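Ein Tablett ist genug
Meinung - von Eylül Ekinci
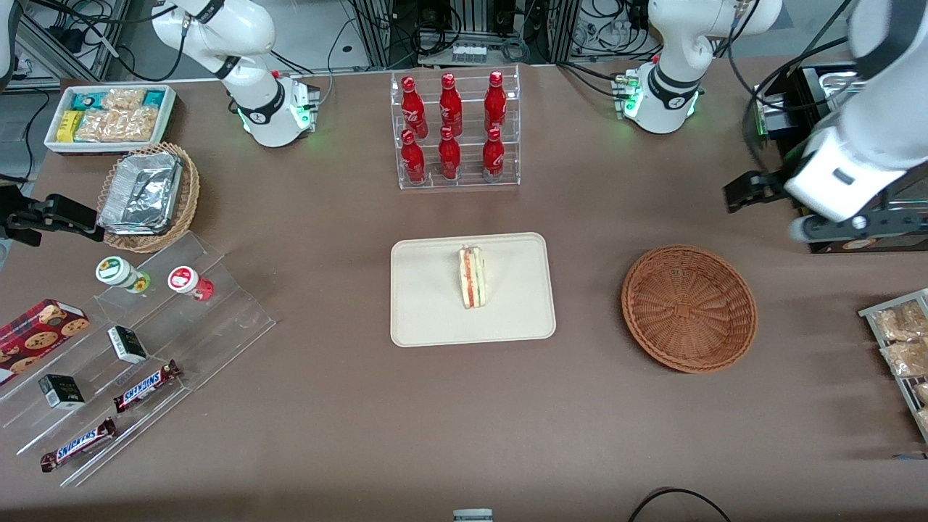 Ein Sandwich auf dem Tablett, dahinter sechs rote Flaschen Coca-Cola.

Ich bin der Ansicht, dass wir den Pausentisch im Büro zu wenig ernst nehmen. Man spricht bei uns gern über Stühle und Bildschirme, aber selten darüber, wie das Essen auf dem Tisch steht. Dabei isst der Mensch zuerst mit den Augen, und zwar auch um 11 Uhr vormittags, zwischen zwei Terminen.

In meiner früheren Firma, der Cirner, lagen die Kekse in einem Karton auf dem Kühlschrank. Wer groß war, bekam Kekse. Ich bin nicht groß. Später, bei Brorix, gab es einen Automaten, und der Automat gab meistens das Falsche heraus. Für 86 Mitarbeiter war das keine gute Lösung, und ich habe das im November auch schriftlich gesagt, leider ohne Antwort.

Mir gefällt es, wenn ein Tisch geordnet ist und trotzdem freundlich aussieht. Flaschen auf zwei Stufen sind praktisch, denn man sieht auch die hintere Reihe. Verpackte Snacks gehören zusammen in ein Tablett. Ein geflochtener Korb darf ruhig leer sein - er wartet eben auf das Brot. Und ein einzelnes Sandwich, das mit der Schnittfläche aufrecht steht, bekommt auf einem beigen Tablett eine Würde, die es in der Plastiktüte niemals hätte.

Man wird mir sagen, das sei Dekoration und koste Geld. Ich verlange aber keine Theke für 3000 Euro. Ein paar Körbe und ein Ständer aus durchsichtigem Acryl kosten wenig, und man kann sie jahrelang benutzen. Was mich mehr beschäftigt, ist die Frage nach dem Süßen. Cola und Kekse allein sind keine Pause, dazu gehört auch etwas Belegtes, am besten mit ein wenig Grün darin. In diesem Punkt bin ich streng, und meine Kollegen wissen es.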